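Workshop Projects > Automation and motion
Thread: Arm for CPU and RAM swaps, fixture panel question

craigdunbar
Posted 2018-01-25

I've been putting together an arm cell at the Kedumley shared workshop to handle the boring part of refurbishing donated desktops: processor out, processor in, memory out, memory in. The arm is secondhand, the frame is aluminum rail, and most of the gray parts you'll see came off the workshop printer. The camera sits at the wrist and looks forward past the gripper, so all my pictures have a lot of black gripper in them.

The part I want opinions on is the fixture panel. Parts wait there before they go to the machine. The processor has a raised holder with a rim and a recessed slot down one side, and the memory stands in a long block with a channel in it. I put a small black triangle by the corner of the processor holder so whoever loads it gets the chip the same way around every time. 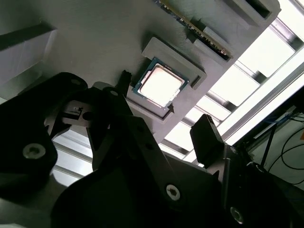
Wrist view of the panel, processor in its holder and one memory module in the slot block.

My trouble is glare. The window is on the right and the metal lid of the processor goes almost white in the camera. I find the chip by its edges, and when the lid washes out I lose the line between the metal and the green border. Some runs it finds the chip fine and some runs it gives me an angle that is plainly wrong.

Questions:
1. Would you fix this with light or with the holder?
2. Is anyone placing into a real socket with position control only, no force sensing?

solderpot
Reply 1

Light first. Put a blind on that window and a diffuse lamp over the panel. You can change the software all week and the sun will still move.

Also your cables. That loop at the lower right is going to catch on something. Tie it down to the rail before you do anything else.

tlathrop
Reply 2

I disagree with the blind. If the holder is any good you shouldn't need the camera for the chip at all. Print the pocket with a lead-in on the walls, let the chip drop into the same spot each time, teach that point once and be done. I ran a tray of parts that way for a whole August with no vision whatsoever.

What clearance do you have in the pocket?

craigdunbar
Reply 3

Too much. The first holder was so tight I had to pry the chip out with a plastic card, so I opened it up, and now the chip can turn a little. I'm on the third version.

Cables noted. They bother me too.

solderpot
Reply 4

tlathrop, that works for a tray of identical parts. He's picking up a processor and setting it in a socket full of contacts. A little rotation in the pocket is a little rotation over the socket, and then you have bent contacts and a dead board. He needs to see it or feel it.

tlathrop
Reply 5

Or he needs a second nest. Pick from the loose holder, set down in a tight one with tapered walls, pick again. It squares itself. Costs you one printed part and a few seconds a cycle.

monlow_mike
Reply 6

The double pick is what we did on the Monlow build and I would do it again. One caution: print the tight nest standing up or the layer lines will grab the edge of the board. Ours hung up over and over until I sanded the walls.

Are you going in with the board on the bench, or still in the case?

craigdunbar
Reply 7

In the case, and that's the other half of my headache. The machines are Dell desktops. On these the power supply hangs over part of the board and comes down close to the socket, so I can't come in straight from above with the fingers at any angle I like. I have to turn the wrist so the wide side of the gripper stays clear of the housing.

The load plate is also in the way. With it raised and tilted there's a gap to come through, and the lever sticks up on the power supply side, right by the fingers. I have been opening the plate and lever by hand. I'd like the arm to do the lever later, but I'm not there yet.

Right now I do the last bit of the move at 2 percent speed with my hand on the stop button.

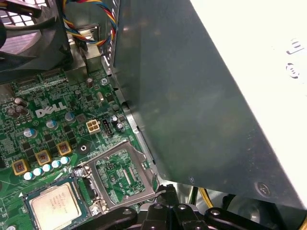 Re: clearance inside the case

solderpot
Reply 8

Take the power supply out. It's a few screws and you get the whole right side back. I don't see the point of teaching an arm to work around something you can move out of the way before you start.

craigdunbar
Reply 9

If I'm taking the power supply out by hand on every machine, I may as well swap the processor while I'm in there. The whole idea is lid off, set the case down, press go. Lifting the plate is already one more hand job than I wanted.

solderpot
Reply 10

Then I'd say the job is wrong for the arm. You can do a processor by hand in two minutes. I have done 20 in an afternoon and was home for dinner.

monlow_mike
Reply 11

It's a hobby build in a shared shop, he's allowed to enjoy it.

Craig, narrower fingers would help you more than anything. Those plates are wide for working next to a socket. Print longer, thinner tips and bring the gripper body up out of the case. You lose some stiffness but a processor weighs nothing. Keep the tips thick at the root and only thin them over the last part.

On your question 2: I used position only, and I would not do it again. Put some spring in the tip or the wrist so that if you land on the socket frame it gives before the contacts do.

tlathrop
Reply 12

Agree on the spring. Don't agree on printed tips if they're long. They flex sideways and you lose the angle you just got from the second nest. Cut them from aluminum and put a thin rubber face on them.

And get a scrap board to practice on. Testiver sells dead ones by the box, or at least they did when I last ordered. Don't learn this on a board you mean to give away.

craigdunbar
Reply 13

The scrap board is good advice. I have a couple of boards with bad sockets on the shelf and will bolt one into a case so the power supply is still in the way.

Plan for now:
- cardboard over the window until I find a proper blind
- cables tied to the rail
- second nest with tapered walls, printed standing up
- longer tips, printed first to get the shape, then aluminum if they flex
- some kind of spring at the wrist, still thinking about that one

On speed – I know it's slower than a person. The box of processors we got from the Paterson office clearance has 809 written on the side in marker and I have not checked if that's the count or a room number. If it's the count I'd like something else to do the swapping.

solderpot
Reply 14

If it's the count I take back half of what I said. I still think the power supply should come out.

rkessel
Reply 15

Coming in from the memory side of this. How are you pushing the modules down? The processor just gets laid in, but memory takes real force to seat, and your gripper is holding it by the top edge I assume. Mine slid up in the fingers every time until I stopped placing and pushing in one move. Now it places, lets go, closes the fingers and pushes down with them shut, one end and then the other.

craigdunbar
Reply 16

Haven't got past picking it up out of the slot block. It comes out clean if the wrist is lined up with the channel, and binds if it isn't. Place, let go, close, push makes sense and I'll try it that way. Do you watch for the end clips?

rkessel
Reply 17

No, I listen for them. I set a cheap microphone by the board and look for the click. It misses some when the compressor is running, so I still check each one by eye at the end.

tlathrop
Reply 18

Post the nest file when you have it. I'd like to see what taper you end up with.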